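Nov 20, 2019
Rekavura build log, shared bench, back half of the workshop

Picking up from where I left it in February, more or less. Arms back on, both hands on, both talking. Board is the white one with the blue bits. Curtain up behind and the black top on the table so the blue is the only colour the head camera has to worry about. Much better than the old set-up with the shelves showing.

Job list for tonight:
- zero both wrists again
- new grip table loaded, left and right
- slow runs at 25 per cent speed
- sort out cable slack (AGAIN)

Zeroing. Left went first time. Right needed three goes, kept settling a hair past the mark and then complaining. Backed the wrist off by hand, power cycled, fine after that. Don't know why. Put it on the list.

Grip table. Albane rewrote it last week and it is a lot tidier than mine. One row per part now, one column for approach height, one for closing force. She left the closing force for the thin pegs blank, with a note saying "ask". Asked. She said start at 54 and go down. So 54 it is, units are whatever the hand thinks they are, same as before.

Slow runs. Let both arms come in over the board together, which we hadn't tried since the rebuild. The paths overlap more than I'd like around the middle. Software keep-out is set to 2 cm and I don't trust it, so one hand on the stop the whole time. Left waits open over the far corner while right goes down near side for a peg.

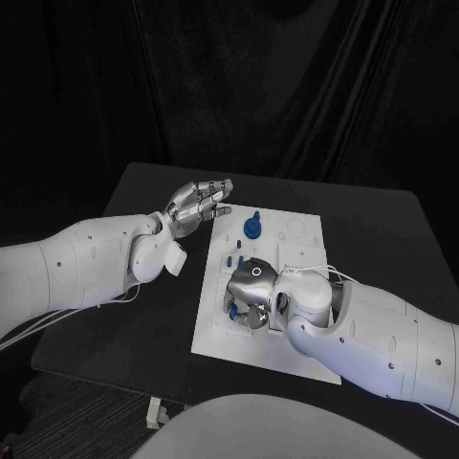 Right hand down on the board, left holding off at the top corner. Bit of blue under the fingers.

Things I wrote on the back of the envelope during the runs, copied out before I lose it:

Fingers want to come in steeper for anything standing near a plate edge. Flat approach and the knuckles get there before the tips do.

Thumb timing still wrong on the right. Closes early. Left is ok, same code, so it's either the tendon or the offset. Look at offset first, it's free.

Board creeps. It had turned a bit by the end of the first batch and every stored position was out by then. Squared it up by eye and re-taught the corners. Needs a proper stop along the front edge or four dabs of something sticky underneath. Ferrand have the thin rubber sheet, ask price of an offcut.

Cables. The white ones over the wrist are a pain. Too tight and they pull when the wrist rolls, too loose and they hang over what I'm trying to see. Taking 25 mm out of the right loop tomorrow. Leave the left alone till the right is proved.

Stopped for tea. Had a go at the camera angle while the kettle was on, then put it back where it was. Waste of ten minutes.

Second batch, different lay-out of parts. Wanted the big stuff in play as well as the pegs, so disc up at the far end under the left hand and the two cylinders near side on the right. Idea is left does the disc, right does everything else, and they never need to swap. We'll see.

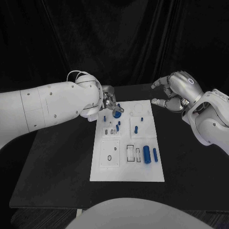 Left over the disc, right hand part curled. Two cylinders near side, right.

Disc is the awkward one. Wide and flat, and the only decent thing to get hold of is the stub on top, and that's small for these fingers. Tried going for the rim on paper and you need far more opening than the table gives. Albane thinks pinch the stub with two fingers and keep the rest well out of the way. I think she's right but the pegs near it are going to get knocked. Could move the pegs. Feels like cheating but it's our board.

Log file stopped at line 1759, both batches. Same line twice so it isn't chance. Probaly the buffer. Look at it with Albane, it's her logger, I'll only make it worse.

Cellport adaptor: still on the old one. New one came from London without the screws. Emailed.

Notes to self and whoever has the bench next:

Don't move the table. Feet are marked with tape on the carpet, if it's been shifted put it back on the tape before you run anything.
Both arms parked before you reach over the board. Both. Not just the near one.
Stop button is on the long lead now, hang it back on the hook.
Grip table is saved under todays name, old one kept as a copy, please dont delete it yet.

Next:
offset on right thumb
shorten right loop
front stop for board
closing force, thin pegs, down from 54 in twos
disc, two finger pinch, slow, with the pegs moved
logger (A. Le Goff)
chase screws

Packed up late. Arms parked, power off at the wall.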